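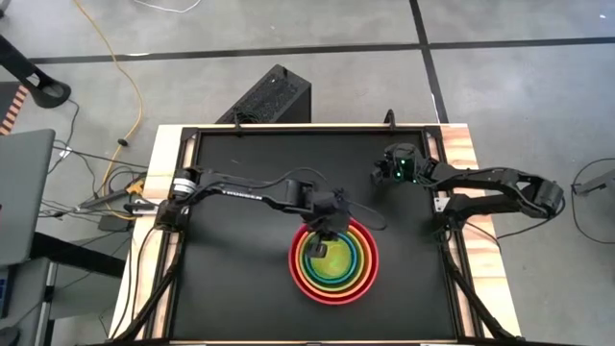 *Six nesting bowls on a black work surface with a light wooden border.*

# Erville Recipe Cards

Plain-text transcriptions of 252 handwritten recipe cards from the town of Erville. The cards came from a kitchen drawer and two shoeboxes belonging to the Maldonado family. Most are in English. A few have notes in Portuguese, which Hélder Prata translated.

Last full check against the cards: 11/17/18

## What's in it

- `cards/` has one text file per card, named by card number
- `index.csv` lists title, course, oven heat if given, and whether the card is signed
- `units.md` explains the old measures
- `doubtful.md` lists words we couldn't read for sure

Baking makes up the largest part, with nearly 80 cards for cakes, quick breads and cookies. Soups and pickles come next. There is very little meat.

## How the cards were typed

Aurelio Maldonado typed everything from the originals. Spelling is kept as written, including "vinager" and "choclate." Crossed-out words are dropped unless the new word is harder to read than the old one, in which case both are given with a slash between them.

Stains cover part of the text on some cards. Missing words are marked `[?]`. Please don't fill these in from another recipe, even when the answer looks obvious.

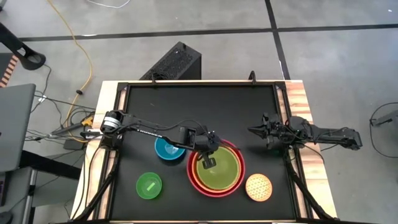 Measures were left alone too. A "Merkard cup" shows up on 30 cards and means the cup that came with Merkard flour sacks. We tested one against a standard cup and it holds a little less. The `units.md` file gives the amount we use, but the card files still say "Merkard cup."

Oven heat is often just "slow" or "quick." The column in `index.csv` is blank for those. Card 70 gives two different temperatures, one on each side, and both are recorded.

## Known problems

- Cards 112 and 113 may be one recipe split in half. They are in the same ink.
- The Petchrat relish appears three times with different amounts of sugar. All three are kept.
- "Oduder" on the dumpling cards could be a person or a street. We have left it as is.
- Course labels were added by us and are a matter of opinion. Fritters are under dessert. 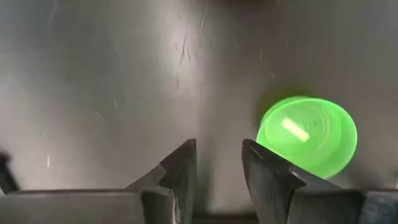
Some of the canning cards follow old methods that are no longer considered safe. They are marked `old-canning` in the index. Use a current guide for times and jar sizes.

## Use

Copy, print or change the text as you like. Credit to "Erville Recipe Cards" is enough. Scans of the cards are not included.

## Fixes

Send corrections to Aurelio with the card number and the line. He goes through them in January and updates the files in one batch.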